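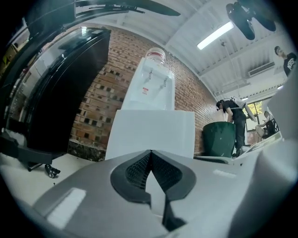

Cuesta handball club says new arena will fill. Will it?

Cuesta drew 791 fans to its best home match last season and averaged far fewer. Now the club wants to leave Skalta for a hall with over 2,000 seats in Ostetier, and says ticket sales will cover the rent.

The numbers behind that claim are thin. Only 600 season tickets were sold last year, and the club won't say how many were discounted. Sponsor Pestivine has signed on for 2 years, but the lease runs longer.

A club statement called the move "the natural next step." It did not mention the 76 season ticket holders who have already asked for refunds. A vote is expected in April.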